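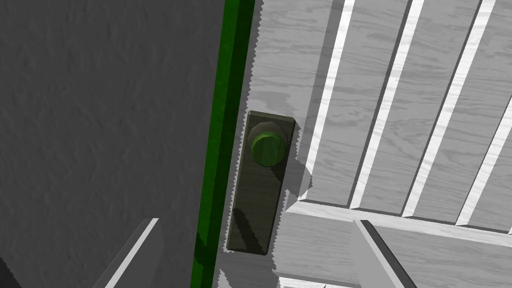
4.2 Equipment plan and budget

The purchase of a bimanual platform was divided into two stages. In the first, door opening was evaluated in simulation only, and the outcome was used to decide which items should be ordered for the physical laboratory. Two suppliers, Karero and Bech, were invited to quote for the arms and grippers. Mudow quoted for the mobile base alone.

Simulation was allotted 40 working days. In that period 332 door episodes were run, of which 133 ended with the door open past the set angle. Failures were sorted by hand into missed grasps, slipped grasps and collisions with the jamb. Missed grasps formed the largest group, and the budget line for wrist cameras was raised accordingly. The line for a second force sensor was kept at its original level.

Figure 3 gives the robot's own view in the simulated room, with both arms extended and the right gripper beside the handle of the white door.

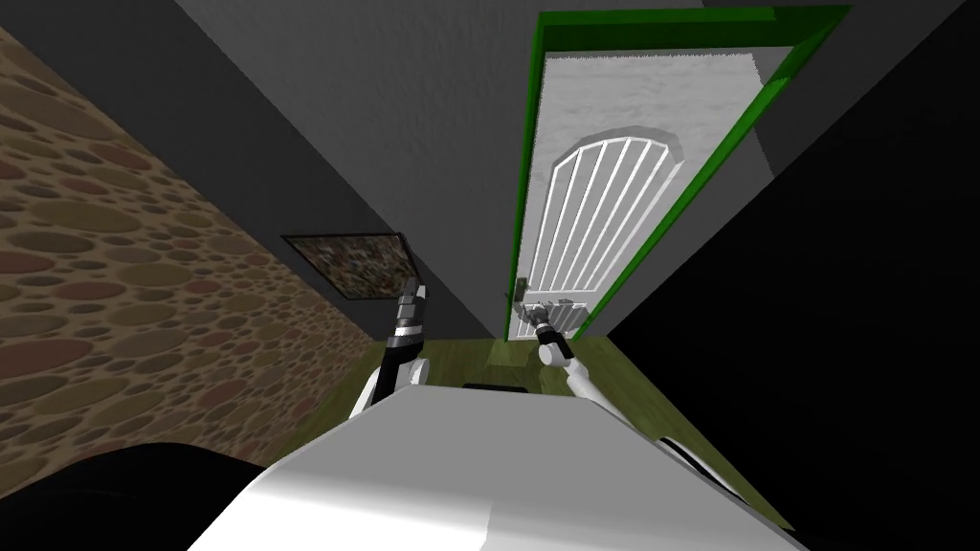
Figure 3. Simulated door task, viewed from above and behind the body of the robot.

Should the base be ordered at the same time as the arms?

The base can wait until the arms have passed their acceptance tests, provided that the quoted price is held until May.

Spare parts were costed separately. Gripper fingers were treated as consumables and a stock was planned for almost 1,000 hours of use. Wimano, the reseller for both arm suppliers, offered a service contract that covered the joints but excluded the fingers. The contract was left out of the first order, and a repair reserve of equal value was entered in its place.

The test door will be built in the workshop to the dimensions of the simulated one. Its hinges and lever will be bought as standard parts, so that worn items can be replaced between trials without a fresh round of quotes.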